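Giving up the big shop

December, by the Orside Kitchen Diary

I've been trying to do without the big weekly shop, and so far it's going better than I expected.

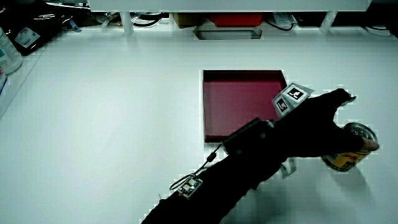

My sister reckons I'll be back at the supermarket by Wednesday with a full trolley and a guilty face, and she may well be right, as I've caved twice before (both times over crisps).

The plan is dead simple. I eat what's already in the cupboards, and I get 12 pounds a week for milk, bread and anything green. You would not believe what was lurking at the back of mine – 2 bags of red lentils, both open, and enough cornflour to last until I retire! The lentils went into a soup with a tired carrot and the last of the cumin, and I had it three nights running without getting fed up.

What I miss is fruit. The Grutari stall near the station does a bag of wonky apples at teatime, so I walk home that way now and it's become my little treat. I've saved nearly 27 quid so far, which is already earmarked for a new pan.

Next up, the freezer. There's a tub in there with no label and I'm a bit scared of it.

Comments

lentil_fan: 400g of lentils does me four dinners if I bulk it out with rice. Try a squeeze of lemon at the end.

Marrowbone: Mystery tub is always stewed apple. Always!

tess_in_ekden: Did the same last winter and lasted till the cheese ran out.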